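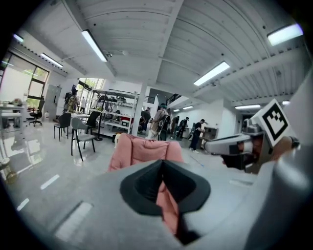 Two-handed work on the pink quilted piece, seen from the left gripper, with the right one and its marker card coming in from the side.

Soft Things, Two Hands: pages from the Golari demos

Tuesday, July 30, 2019

I promised Lina I'd put up a gallery page for the cloth work before I went on leave, so this is it, one picture and a lot of me talking underneath (the plots will get their own page when Irfan has finished fiddling with the axes). If you've come from the Plultari mailing list, hello! You already know most of the first half.

The short version of what we do: a person picks up a pair of hand-held grippers, does a job with them, and the camera on each gripper records what the gripper sees. No robot needed for that bit. Later we train a policy on the recordings and run it on the arms at Mirnon, which have the same jaws and the same view. The idea isn't ours and there are several groups doing versions of it. What we wanted to know was much smaller and a bit nerdy: when the job needs both hands and the object is squashy, how much does it help if each hand knows where the other one is?

Hence the card. It's a square black-and-white marker on top of the gripper, and when the other camera can see it we get the position of one hand relative to the other for free, frame by frame. When it can't, we fall back on each gripper's own motion estimate, and that drifts. You don't notice the drift when you're moving a mug from one side of a table to the other. You notice it a lot when two jaws are meant to close on opposite sides of something quilted and one of them is a finger's width out.

The pink piece has become the team favourite. Quilting is lovely for the cameras because the stitching gives them something to hold on to, whereas plain fleece is just a big blur of one colour and the policy gets lost in it. Afaf warned me that this would flatter our numbers and she was right, so the plain stuff is reported separately.

We ended up with 2,970 demonstrations. I threw out 506 of them, mostly where the tracking jumped, plus a sad little batch where I'd swapped left and right in the file names and couldn't prove which was which. Lesson learned. Of what was left, 1,679 had the card in view for the whole of the grasp, and those are the ones we used for the "hands know about each other" version. The comparison version got the same recordings with the relative position stripped out, so neither side had more practice than the other.

Then 600 trials on the arms, split evenly between the two. The version with the relative position did better on anything where both jaws had to land together: picking up by two corners, folding over, pulling a cover straight. For jobs where one hand holds and the other does the work there was hardly anything in it, and on one of the dragging tasks the plain version came out slightly ahead. I spent most of a week trying to make that go away. It hasn't gone away, so it's in the write-up.

My favourite failure, if you're allowed one: with the relative position switched on, the right arm would sometimes wait for the left. Very politely. It would hover beside the cushion until the left arm got moving, and if the left arm was being slow as well they'd both just hang there. Wissam Khoury thinks it comes from the way I demonstrate, as I do pause before the second hand goes in. Fouad's recordings don't have the pause, and a policy trained only on his hovers much less. It also misses more. I'd like to do that comparison properly with more people, as two demonstrators isn't enough to say anything.

A few practical notes for anyone copying the setup. Mount the card flat and check it every morning, a small tilt goes straight into your numbers. Keep the black border clean, thumbs included. Big windows and ceiling lights are fine most of the time, but glare on the card will lose you the marker at certain angles and you won't feel it happening while you're recording, so look at the tracking before you do another fifty. And do both-handed recordings in short stints. My wrists gave up long before the batteries did.

Next up is plain cloth, which I'm dreading slightly, and then a third demonstrator if I can talk Irfan into it. We're hoping to have the recordings tidy enough to share by November. If you want them sooner and don't mind my file names, write to me or Lina and one of us will sort it out.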